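**Wastebasket** (also *waste bin*, *trash can*, *wastepaper basket*, and in my grandmother's house simply "the can")

A wastebasket is a small open container kept indoors for dry trash. I've been adding to this entry for the household wiki on and off for years, and it has grown a bit past what anyone asked for, so skip around if you like!

## Name

The older word is "wastepaper basket," and it meant just what it said. It was a basket, usually wicker, and it sat beside a desk and held paper. People dropped the "paper" once other stuff started going in. In American English I'd say "wastebasket" for the little indoor one and "trash can" for the bigger one with a lid, but my neighbors use them the other way around and we all get by. British readers will say "bin" for everything.

## History

Before the 1800s most homes didn't have much use for one. Paper cost money, so it got reused until it fell apart, and whatever was left went into the fire. Food scraps went to the pigs or the garden. Then paper got cheap, mail got frequent, and offices filled up with clerks who made mistakes and needed somewhere to throw them.

Wicker was the usual choice early on (light, cheap, no bottom worth mentioning if you had pencil shavings). Sheet metal came in strongly with the office buildings, partly out of worry over fire. A cigarette end dropped in a basket of paper was a real hazard, and a metal can at least kept it in one spot. Molded plastic took over in homes after the Second World War and never really left.

My own favorite corner of this history is the local one. The Prandelitz works in Flustelthorpe turned out painted metal wastebaskets for schools, and their last catalog listed 191 items, 20 of them wastebaskets in different sizes and finishes. I own two. One is dented and the other is worse.

## Shapes and sizes

Round ones are the most common and the easiest to clean, because there's no corner for gum to hide in. Rectangular ones fit better against a wall or next to a toilet. Then you have the half-round kind, flat on one side, which I think is the best idea of the lot – and of course it's the hardest to find in a store.

Most are a little wider at the top than at the bottom. That slope lets them stack for shipping, and it helps them slide out of a mold. It also makes them tippy, as anyone with a cat knows.

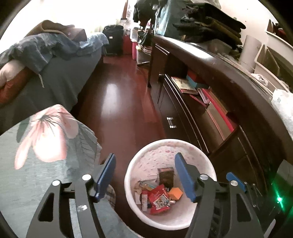
Size is mostly a matter of how often you want to empty the thing. A bathroom one might hold a gallon or two, a desk one three or so, and anything much over that starts to feel like a kitchen can. Jouko Hyvönen, who wrote the original version of this entry, believed every room should have its own and that it should be small, so that you're forced to deal with it. I've tried it his way. I had 11 wastebaskets at one point, counting the garage, and collection night took forever.

## Liners

Do you need a bag? For plain paper, no. For a bathroom, yes, please. Grocery bags fit a lot of small round wastebaskets if you fold the handles down over the rim, and a wide rubber band will hold them there. Leave a few spare bags flat on the bottom, under the one you're using, and the next change takes seconds.

## Cleaning

Plastic ones want warm water, dish soap and a long brush. Let them dry upside down, but prop the rim on something so air can get in. Metal ones should be wiped dry right away or the seam at the bottom will rust. Wicker is a vacuum job, and if it has taken on a smell, a sunny afternoon outdoors does more than any spray I've bought.

Don't put batteries in any of them. Ours go in a jar on the Chin Street side of the recycling depot, and yours will have its own place.

## In games and sayings

Throwing a crumpled ball of paper at the wastebasket from your chair must be the most played sport in any office. The Zindow library ran a contest of it one November, best of 100 throws, and the winner landed more than half from behind the line. I came in near the bottom – my paper was too light, I swear.

"Round file" and "circular file" are both old office jokes for the wastebasket. You still hear them now and then, mostly from people who once had a real filing cabinet.

## See also

- Compost pail
- Paper shredder
- Umbrella stand (often mistaken for one, sadly)

*Last revised Friday, November 8, 2019*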